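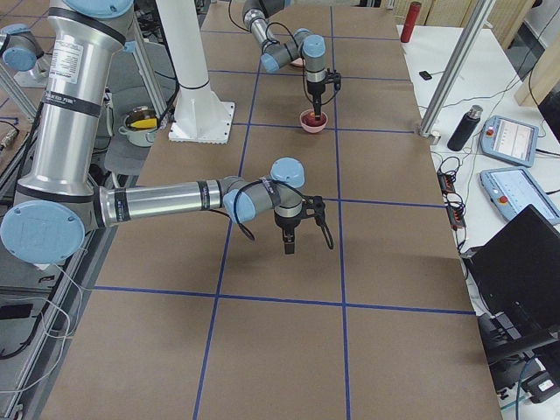
Jeptoo Swai argues that a learning system for robot arms is limited by its examples long before it is limited by its computing power, and that too many of those examples are recorded on bare benches with a single arm. Mastetti's new collection programme, announced today at its Jollodbridge site, was planned around the same objection.

Jollodbridge, July 2019

Mastetti has begun recording two-arm handling examples for Kovo, its learning system for light kitchen and catering tasks. The programme will run for 11 weeks. Each example is a complete attempt at a short task with household items such as plates, bowls and fruit, stored with joint positions, gripper commands and the view from fixed cameras.

Attempts that fail are kept and marked as failures. Earlier work, which ended in February, discarded them, and the resulting system had no examples of how to recover from a poor grip.
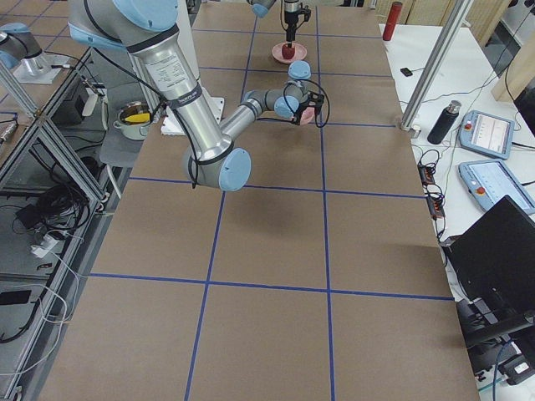 How examples are gathered

An operator sets out the items, starts the recording and guides both arms through the task. The recording is closed when the arms are back in their waiting positions. A second person then checks the file and gives it one of two labels, complete or incomplete. Five operators have been trained and work in rotation, so that the system does not learn the habits of one pair of hands.

Items are moved between attempts according to a printed list. Operators do not choose the starting positions themselves — in trials, they tended to favour the places that were easiest to reach.
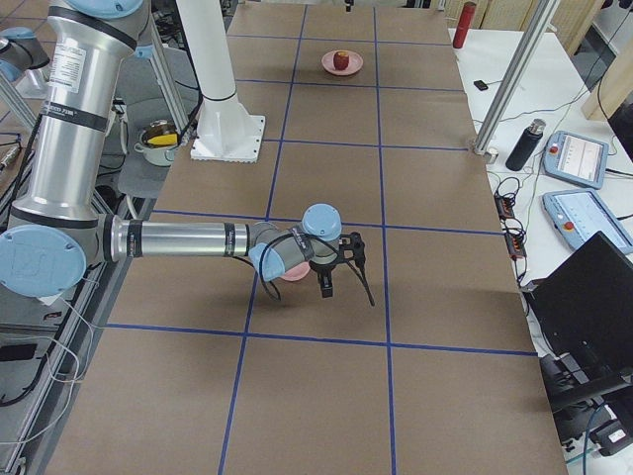
Position is the main source of variety in the data. A system that has only ever met an object in one spot will usually fail when it is shifted by a hand's width, so the starting list is written to cover near, far and side positions in turn. The blue tape on the brown paper divides the table into cells for this purpose, and a plate with an apple on it can be assigned to a far cell in the central column as readily as to a near one. Items are also turned and offset inside a cell, to prevent the system from treating the tape as a guide to where things are.

"We are asking for steady, dull work and plenty of it," said Josefina Insaurralde of Mastetti. "If an operator hesitates over a grip, we want the hesitation on file."

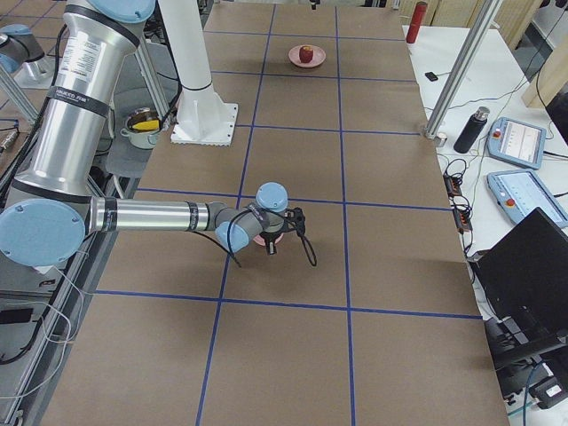 Files are reviewed at the end of each week. Where one task or position is short of examples, the list for the following week is changed to make up the difference. A separate set of recordings is held back from training and used only for testing.

Moser will carry out the tests on a second pair of arms, using items that do not appear in the training set. Results will be published whether or not Kovo meets its targets, along with the labelling rules and the starting lists.

Notes to editors

Mastetti develops handling software for light robot arms. Visits to the Jollodbridge site can be arranged through the Mastetti press office. Recording continues during visits, and guests are asked to stay behind the marked line while the arms are in motion.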